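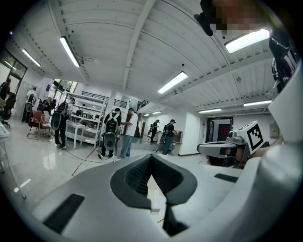 Kiserard Evening Report moving to 4:30?

Forum: Local Radio and TV > News and Talk

dialtwister
Heard at the top of the hour that the Evening Report is going to 4:30 starting in February and will be half an hour instead of a full hour. The 5 and 5:30 slots go to the Justuvach network program. No mention of what happens to the farm prices or the high school scores. Did anyone catch more than that? I was in the car and lost the signal going over the ridge.

plainsview
Yes, it was repeated at 6. The local half hour will have headlines, weather and one interview. Scores move to the website. Farm prices stay in the morning, just after 7. They didn't say anything about the call-in segment, so I assume it's gone.

hollis_k
4:30 is no use to me. I get off at 5 and I have listened on the drive home for years. That hour was the only place I could get the Fedine school board news without sitting through the meeting myself.

dialtwister
Same here. I emailed the station and got the automatic reply.

Marchbank
I'm going to disagree with the mood in here. The hour has been thin for a long time. Two nights last month they ran the same county road story twice in one show, once at 5:10 and again at 5:40 with a different intro. If they have material for thirty minutes then do thirty minutes.

hollis_k
Marchbank, they ran it twice because they lost a reporter and didn't replace her. The hour used to be full. Cutting it in half doesn't bring anybody back.

Marchbank
Maybe so. I'm only saying what comes out of the speaker. The network show is good, by the way. I listened to it when I lived down in Bustos. They cover the whole state and they had people on the ground during the flooding.

rte9regular
They cover the state capital and call it the state. In a year of listening to the Justuvach stream I heard Kiserard mentioned once, and it was a plane that landed there by mistake.

plainsview
That was on every station that day.

wrenfield
Does anybody know the reason? Money, I suppose, but the fall drive was supposed to have gone fine. They said on air that they had 210 new members, which was more than they asked for.

rte9regular
New members don't mean much if old ones quit. Ask for both numbers.

Delia Espinoza
I used to produce the Evening Report, so some of you have probably heard my name in the credits. I left last summer and I don't speak for the station. A few things that are public already:

The program change went through the board in the fall and it's in the minutes, which are on the website under Governance. The minutes for that meeting run long. Look at item 4.

The call-in segment is not canceled. It is listed as "under review." I don't know what that will come to.

The network carries a fee, and the station pays it whether it airs one hour a day or three. That was a large part of the argument for using more of it.

I would have kept the hour, for what it's worth. I also sat in that control room trying to fill the last ten minutes, and Marchbank isn't wrong about the repeats.

dialtwister
Thanks for posting, Delia. I found item 4. It says the 5 o'clock hour averaged 3,194 listeners last spring and that the station expects to keep "most" at the new time. It doesn't say what they base that on.

hollis_k
They can't base it on anything. The people who listen at 5 are in cars at 5.

Marchbank
The people who listen at 5 will still be in cars at 5 and will hear the network show. The station keeps them either way. It's the 4:30 number that would drop.

hollis_k
Which is my point. It's the local news that loses the audience. Then next year somebody brings the low number to a meeting and cuts the rest.

Marchbank
Okay, that part I can't argue with.

bigcreek_sports
Speaking up for the scores. The website page is slow and isn't updated until the next morning. On game nights we used to have Bautista Tapia reading finals a little before 6, with early ones from Fedine and the afternoon baseball in spring. My father doesn't use a computer. He's 81 and he has a radio on the windowsill.

rte9regular
The paper prints them.

bigcreek_sports
The paper prints them two days later and gets the Bustos ones wrong.

wrenfield
Could they put the local half hour on again at 5:30 as a repeat? Other stations do that. Run it live at 4:30, play the recording later, and give the network the slot in between.

Delia Espinoza
That was proposed. The network contract asks for the hour to be carried whole. There may be room to run a repeat at 6:30, after the national newscast. If you want that, ask for it in writing. The program director reads letters and doesn't read much else, this forum included.

plainsview
Is it better to send one letter with a lot of names or separate ones?

Delia Espinoza
Separate, short, and say which time you listen and where you are when you do. A petition gets counted once and filed.

rte9regular
There's already a petition. It was on the counter at the feed store with 177 names on it when I was in there.

Marchbank
I signed it. I think half an hour is enough, but it should be at 5.

hollis_k
Didn't expect that from you.

Marchbank
I've said the whole time that I don't mind the length. I never said I liked 4:30.

dialtwister
I'm going to write and ask for three things: a 6:30 repeat, the scores read on air on game nights, and a date for when they'll decide on the call-in. I'll post the reply if I get one. The mailing address is on the Contact page at the bottom. The street address on the old bumper stickers is no good, they moved out of that building.

bigcreek_sports
Put my dad down for the scores.

dialtwister
He should send his own. Delia said separate.

bigcreek_sports
He'll want to. His handwriting is better than mine.

wrenfield
One more question. Is the morning show changing at all, apart from farm prices?

plainsview
They only said the evening. The weekend schedule on the site is the same as before, with the polka hour and the swap shop.

wrenfield
Good. Thank you.

moderator_jb
Moved this from General to News and Talk. I removed two posts about the station manager's house. Keep it on the schedule, please. If the new program grid gets published, put it in this thread and don't start another one.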